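Tips for the radio in your kitchen or workshop, from someone who has stopped believing most of them

I have had a radio going while I work for most of my adult life, and in that time I have been told a great many things about how to make it sound better. Put foil on the antenna. Stand it on a brick. Buy a special cable. I've tried nearly all of it at home and I'd put the useful part on one sheet of paper.

## Reception

**Move the radio before you buy anything.** Shift it along the shelf a foot at a time and listen. My Edano portable is hopeless next to the fridge and perfectly fine by the window, and no gadget I tried made as much difference as that short walk.

**Foil on the antenna.** It changes the signal, I'll give it that. Half the time it changed mine for the worse. If you have to pinch it into a new shape every morning, you don't have a fix, you have a chore.

**Turn things off one by one.** Buzzing on AM usually comes from something in the same room. Cheap LED bulbs and phone chargers are the first ones I'd suspect. Unplug one, listen, plug it back in, go to the next. Dull work, but it found the culprit in my shop (the charger for the cordless drill).

**Signal booster plugs.** I paid 23 dollars for one. My neighbor Gilang Mandagi borrowed it for a week and gave it back without a word, and I took that as his review.

## Internet radio

The big directories like to brag about how many stations they carry. Fine, but I listen to 7. Save your own short list and skip the endless menu, especially if your hands are covered in flour or glue when the music stops.

Some stations let you choose the quality of the stream. For talk, take the lowest one that doesn't annoy you. For music over a running mixer or a bench sander, I doubt you'll hear the difference either, whatever the ads say. I set mine low in January and have not missed the higher setting once.

If the sound keeps dropping out, try the radio in the same room as the router before you blame the station. Plays well there? Then the trouble is your walls or the distance. Still drops out? Try a different station before you start resetting everything you own.

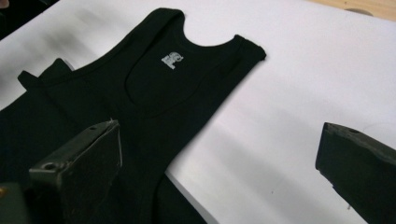 The other thing people swear by is restarting the router every night on a timer. I ran it that way for a month and saw no change, except that my alarm station failed to start one morning. Restart it when something is wrong and leave it alone otherwise.

## Keeping it clean

Kitchen radios get greasy, and the speaker grille gets the worst of it. Switch the radio off and unplug it first. A dry paintbrush lifts the dust, and a cloth that's barely damp with dish soap takes care of the case. Never spray anything straight at it. I know there are videos of people doing that - I'd like to see those same radios a year later.

Scratchy volume knob: with the power off, turn it all the way up and down 10 times. Sometimes that clears it for months, sometimes for an afternoon. Contact cleaner made for electronics does a better job, if you're willing to open the case. I wouldn't use ordinary penetrating oil, no matter who recommends it.

## Where to stand it

- Off the counter by the stove. Steam and grease get in.
- Not on top of the microwave.
- In a shop, high up and away from the saw. A piece of old thin cloth hung loosely over the front keeps some dust out, but take it off if the set runs warm.
- Hard shelf making it boom? Fold a dish towel under it. The rubber feet sold for this do the same job and cost more.

I still haven't tried the brick.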